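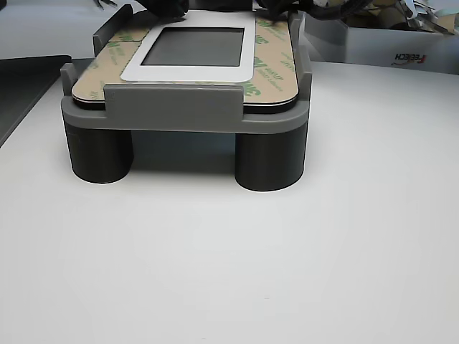
Fig. 1. Panel seated in its nest, liner still on.

Week 9 notes: nests, liners and sticking things down straight

Okay, so this week is the one I look forward to all term, and I know that sounds odd for a session on adhesive. We're doing fixtures (I'll say "nest" most of the time, because that's what everybody at Malter called them when I worked there and I've never shaken the habit) and how you design one for a part that has sticky stuff on the back.

Start with the part. A flat panel with rounded corners, thin dark layer at the rim, tan 3M liner over the top, and a white bezel with a dark window set toward the back. For the purposes of your sketches I want you to treat it as three jobs at once. You have to hold it so it can't slide. You have to leave it so a person can get a fingernail under the liner. And you have to keep your paws off the window while you're doing it!

Now the nest. Have a good look at how the walls are handled, because they aren't one continuous fence, and a lot of you handed in continuous fences last week. A low wall at the front stops the part creeping toward you. Walls up the sides take care of left and right. Then there's the tall tab at the back left corner, which gives you something to push the part against when you load it, so you always start from the same corner. I'd call that the datum corner, and I'd like you to mark it on your drawing with a little triangle, please.

A few things I'd fuss over if it were my print:

Clearance between part and wall. Too snug and you're wrestling the thing in and scuffing the edges, too loose and the bezel wanders. Print a short test corner first. It takes no time and it saves you a whole evening of sanding. I still skip this step myself and regret it every time.

Wall height. With a liner that gets peeled off, keep at least one side low enough that you can pull the liner back at a shallow angle. If you have to yank straight up, the adhesive comes with it, or the part lifts out of the nest and you've got a lovely sticky panel attached to your sleeve.

Rounded corners. The grey platform follows the shape of the part, so do the same on yours. Square pockets for round-cornered parts are fine in theory, but the part will tend to find the gap.

Legs. The short cylinders at the front lift the platform clear of the table, and that space underneath is handy. Make them thick. Skinny printed legs snap along the layer lines the second somebody leans on them, and somebody always leans on them.

On liners more generally: look for a seam. Fig. 1 has a thin line across the liner near the left side, and when you see one of those on a part, work out what it's dividing before you plan the peel. On split liners you can take off one section, tack the part in position, check it, and then do the rest. That's my favourite way to place anything with a screen in it, and I'd use it for the Jikton housing in your assignment.

The assignment, then. You're designing a nest for the panel from the Sani kit (drawing 742 in the course folder, not 254, which is the old one with the wrong corner radius, and yes, I should have deleted it). Assume a run of over 4000 pieces. That changes your thinking a fair bit! A nest you use once can be fiddly. A nest somebody loads all day on Monday and then all day Tuesday needs to be comfortable on the wrists, easy to wipe and dead obvious about which way round the part goes. I want one page of sketches, one page of reasons, and a photo of your test corner with a coin beside it for scale.

Colour is up to you, though I'd stay away from white on a white bench. A grey print is much easier to find and to judge by eye.

One more look before you start drawing.
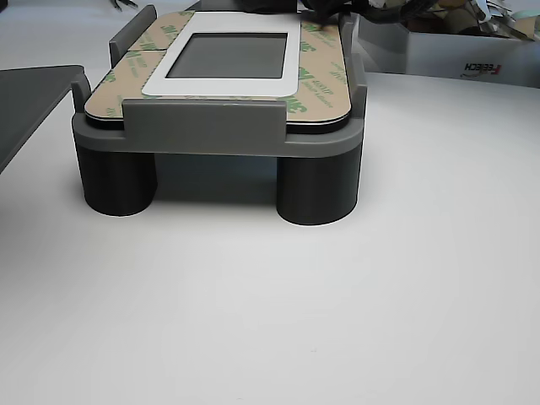 Efe Anozie asked after the lecture whether the side walls ought to have a lead-in, a small slope at the top so the part drops in without catching, and whether that would cost you accuracy.

Good question, and yes, put one in. Slope the top bit of the wall only, and leave the lower bit straight so it still does the locating. If your panel sits high in the nest you may not have much straight wall left to work with, so check that in section before you print. Liette MacPherson has kindly left her chamfer samples in the Drirnomwood room, top shelf, and you're welcome to handle them as long as they go back in the tub.

Sketches to me by Monday, four o'clock, on paper or scanned, I don't mind which.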